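How to Install Memory in a Desktop Tower

Filed under: Hardware basics, Climcombe Repair Bench
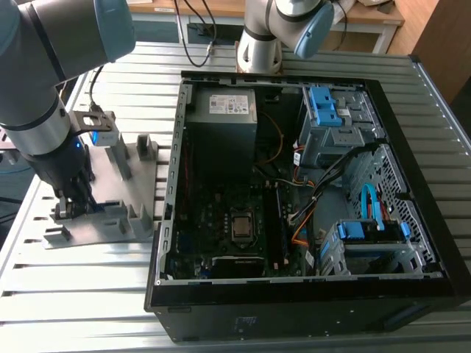

Do it with the tower lying on its side, Magaña wrote under the older version of this page, and don't try to press a module in while the case is standing up, because it rocks and you end up pushing at an angle. We agree, and every step below assumes the tower is flat with the open side facing you.

The job takes most people less than half an hour the first time. After that it goes much faster.

What you need

A Phillips screwdriver
The new memory module, still in its packaging
A small dish for the screws
A flat table with enough room for the tower and the side panel

Before you start

Look up the memory type your motherboard takes. DDR3, DDR4 and DDR5 modules have the notch in different places and will not fit each other's slots. The board's manual also gives the largest size each slot can handle. If you have lost the manual, the model number is usually printed on the board itself.

Shut the computer down, switch off the power supply at the back and pull the plug. Hold the power button in for 9 seconds. Disconnect the monitor, keyboard and anything else plugged in.

Opening the case

1. Take out the screws at the back edge of the side panel and put them in the dish.

2. Slide the panel toward the back and lift it off. Some panels need a firm push.

3. Lay the tower down with the motherboard at the bottom, facing up.

4. Touch bare metal on the case before you reach inside. Do it again if you walk away and come back.

Fitting the module

5. Find the memory slots. They are the long, narrow ones beside the CPU. Move any loose cables out of the way without unplugging them.

6. Open the clip at the end of the slot. Some boards have a clip at each end, and some have only one that moves.

7. Hold the module by its edges and line up the notch with the key in the slot. If they don't match, turn the module end for end. If they still don't match, it is the wrong type.

8. Press straight down with a thumb on each end until the clips close. It takes more force than you may expect. Don't pull the clips up to meet the module.

9. If you are fitting a pair, check the manual for which slots to use. On many boards with four slots, a pair goes in the second and fourth.

Checking the work

Plug in the power and monitor before you put the panel back. Start the computer and go into the setup screen to see that the full amount of memory is listed. The first start can be slow while the board tests the new module.

If the screen stays black, switch off, unplug, and take the module out and seat it again. A module that isn't fully down is the usual cause.

Once the total is right, shut down, unplug, refit the side panel and stand the tower up.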